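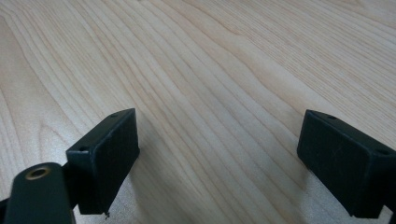 Figure 1. Tabletop, light-colored wood.

Listening on the Way to Church: Faith Podcasts and Small Groups in Basum
Student project report
Submitted by Elfriede Eichhorn
15 November 2022

1. Background

My home congregation in Basum started a weekly audio program two years ago. It is called Morning Bench and each episode is a talk between one of the pastors and a member of the congregation. There is no script. A guest chooses a Bible passage and talks about how it has come up in daily life: at work, with a sick parent, during a move.

The program was meant for people who can't come on Sundays. After a while the small group leaders began using episodes in place of a printed study guide. Some of them liked this and some did not. I wanted to find out what the listeners thought, and whether hearing an episode before the meeting changed how people took part.

2. Questions

I worked with two questions. When and where do people listen? Do they feel that listening beforehand makes it easier to speak up in the group?

I left out a third question, about whether the program brings in new members. The church office keeps attendance by household, and I could not match it to listeners.

3. Method

I wrote a paper survey with nine items and handed it out at the end of the small group meetings. I got 71 completed forms back. I also held short interviews with three group leaders, whom I will call by their last names here with their permission: Takagi, Burov and Privia. Takagi leads a group for parents of young children. Burov leads the oldest group, which has met since before the current building. Privia's group is mostly college students.

The interviews ran 30 minutes each. I took notes by hand and showed the notes to each leader afterward. Burov corrected two dates and asked me to take out one remark about a former pastor, and I did.

4. Results

Most people listen in the car or while doing housework. Very few sit down with an episode and a Bible, which is how the pastors had pictured it. On the form, 78 percent said they had listened to at least one full episode before a meeting. Several wrote in the margin that they stop partway through when the talk goes long. The episodes have no fixed length, and the longest is more than an hour.

On the second question the answers were split by group. In Takagi's group, people said the episodes helped. Parents who had no time to read could still arrive with something to say. One wrote, "I heard a man I see every week talk about losing his temper, and then I could talk about mine."

Burov's group was cooler. Several members said they missed reading the passage aloud together, and that talk about the guest took the place of talk about the text. Burov now opens with the reading and saves the episode for the second half — a change the group made before my survey went out.

The students in Privia's group often had not listened at all. They liked the idea of the program more than the habit of it. Privia plays a five-minute section at the start of the meeting, and the students said this worked well enough for them.

5. Problems with the survey

Item 4 asked how often people pray about something they heard in an episode. Many left it blank. Two people told me it felt too private for a form, even without a name on it. I should have asked it in the interviews or dropped it.

I also only reached people who already attend a group. Those who listen at home and don't come in are missing, and they are the audience the program was made for. The hosting page shows 1000 downloads for the most popular episode, well beyond the number of people in our groups, so there are listeners I know nothing about.

6. Suggestions

Each episode page should list the Bible passage at the top, so that leaders can plan a reading. Right now it is only mentioned in the talk itself.

Longer episodes could be posted in two parts. Takagi and Privia both asked for this.

Leaders should be free to use the episodes or not. Burov felt some pressure to use them, though the pastors said they never meant any.

7. Next steps

The pastors have asked me to present the results at the leaders' meeting in December. I plan to bring a shorter form, without item 4, that could be read at the end of an episode so that home listeners can answer by phone or email. The completed paper forms are in the church office and will be shredded after the presentation.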